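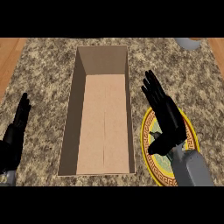 Wulora Cell Setup Kit, version 2: review

The Wulora kit is a software package for preparing a two-arm tabletop cell in simulation before the same settings are loaded on hardware. I used it from July onward to set up one cell with a pair of arms and multi-fingered hands. The task is packing: a plate goes from the counter into an open cardboard box. This review covers setup and upkeep. I did not test the training tools.

Installation

The installer ran without errors on a Wisteck workstation. The arm models load from a single settings file, and joint limits are checked on load. One wrist limit in my file had the wrong sign, and the checker gave the line number and the joint name. The printed guide is thin. The online one is better but still shows menus from the previous version.

Start pose

Most of my time went here. The kit asks for a start pose for each arm, then tests clearance against every object on the counter. I settled on open hands with the fingers up, one on each side of the box. A closed fist takes less room but adds a finger move to the start of every run.

The clearance test treats the box as a solid block by default. For an open box this is wrong, and any reach past the rim is reported as a collision. Change the shape type to "walls and floor" in the object panel. The setting is kept when the scene is saved but lost when the box is resized, so check it again after any change in dimensions.

Calibration

Each arm is zeroed separately, then the pair is checked together. The joint check moves both hands to shared points over the counter and reports the gap between the expected and computed positions. My first pass failed because the left base had been entered in the wrong units. After that was fixed, the check passed and has stayed within limits.

Reliability

I ran 152 resets over one weekend. Two stopped with a hand model locked partway through its opening move. Reloading the hand cleared the fault both times, with no need to restart the scene. The log recorded the joint but no cause. Timothée Lacroix at Rweyemamu, who handles support for the kit, suggested raising the solver step count to 100. I have not seen the fault since, though each reset is now slower.

Upkeep

Keep the settings file under version control. The kit overwrites it on exit and reorders the entries, so comparing two versions by eye is tedious – sort them first. Contact settings for the fingers should be reviewed after each update. The last one put mine back to the defaults without a message.

Verdict

Good value for a small cell. The limit checker and the paired calibration are the strong parts. Object shapes need work, and the fault log should say more. I would buy it again for a two-arm setup. For a single arm, the cheaper Skisimmont package does enough.

Reviewed 31/10/2019

Contact | Copyright | Back to top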